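Grunidard Softić: escritorio de pie regulable en altura

Inicio > Mobiliario de oficina > Escritorios > Grunidard Softić

Disponible bajo pedido

El Softić es el escritorio regulable de la serie de oficina de Grunidard. Está pensado para puestos en los que se alterna el trabajo sentado con el trabajo de pie a lo largo de la jornada, tanto en despachos individuales como en salas compartidas. Se vende completo, con tablero, estructura, mando y bandeja para cables, o solo como estructura para quien ya tenga un tablero.

Estructura

El bastidor es de acero pintado al polvo y se apoya en 2 columnas telescópicas, cada una con su propio motor. Los motores arrancan y se detienen de forma progresiva, de modo que una taza llena o un monitor en brazo articulado no sufren tirones al cambiar de altura. El travesaño central se ajusta a lo ancho antes de atornillar el tablero. Las patas llevan niveladores roscados que se giran a mano, sin levantar el mueble.

El sistema anticolisión detiene el movimiento y retrocede unos centímetros si el tablero encuentra un obstáculo. La sensibilidad se cambia desde el mando, manteniendo pulsadas las dos flechas hasta que parpadee la pantalla. Conviene dejarla en el nivel medio. En el nivel alto, un cable tirante puede bastar para que el escritorio se pare.

Tablero

Melamina de alta densidad con canto redondeado. Acabados: blanco, gris claro y roble. El blanco es mate y no refleja la luz de techo. Los taladros inferiores vienen marcados de fábrica; para montar un brazo de monitor con pinza hay que dejar libre la franja trasera, donde la bandeja de cables se puede desplazar hacia un lado.

Los tableros con pasacables se piden aparte y no admiten devolución.

Mando y memorias

El mando Nindeo se atornilla bajo el canto delantero, a la derecha o a la izquierda. Guarda 5 posiciones y tiene bloqueo infantil. La pantalla se apaga sola tras unos segundos. Si se corta la corriente, las memorias se conservan, pero es necesario bajar el tablero hasta el tope para que el sistema vuelva a tomar la referencia.

En funcionamiento el ruido es de 47 dB, medido a un metro del tablero. 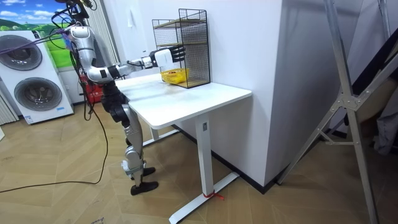
Según Golnar Taheri, el escritorio cumple, aunque el manual debería explicar mejor la puesta a cero: «Lo desenchufé para pasar el aspirador y después solo bajaba. Tardé un rato en encontrar la página. Por lo demás, sube recto y no cojea ni en la posición más alta. Habría preferido un cable de alimentación más largo».

Respuesta de la tienda: el procedimiento de puesta a cero figura en el apartado de mantenimiento del manual. Consiste en mantener pulsada la flecha de bajada hasta que el tablero llegue al tope, soltar, y volver a pulsarla hasta que la pantalla muestre la altura. El cable de alimentación largo está disponible como recambio.

Montaje

Se recomienda montarlo entre dos personas y darle la vuelta sin apoyar el peso en una sola pata. Las herramientas no están incluidas: hace falta un destornillador de estrella y, si se dispone de él, un atornillador con par bajo para el tablero. La llave Allen viene en la bolsa de tornillería.

Antes de la primera subida, compruebe que los cables de los motores están conectados hasta el fondo. Un conector a medio entrar es la causa más frecuente de los avisos de error en la pantalla.

Limpieza

Paño húmedo y jabón neutro. No use disolventes ni estropajos sobre el canto. Las columnas no se engrasan.

Envío y devoluciones

Sale del almacén de Brarnuddale en dos bultos. Los portes son gratuitos en pedidos superiores a 500 euros. La entrega es a pie de calle; la subida a planta se contrata al tramitar el pedido y requiere indicar si hay ascensor.

Las devoluciones se aceptan con el embalaje original y el tablero sin taladrar. Para pedidos de varios puestos, consultas sobre medidas especiales o recambios, escriba a Yasaman Karimi desde el formulario de contacto e indique la referencia que aparece en la etiqueta del travesaño.

Ficha actualizada el jueves, 25 de junio de 2026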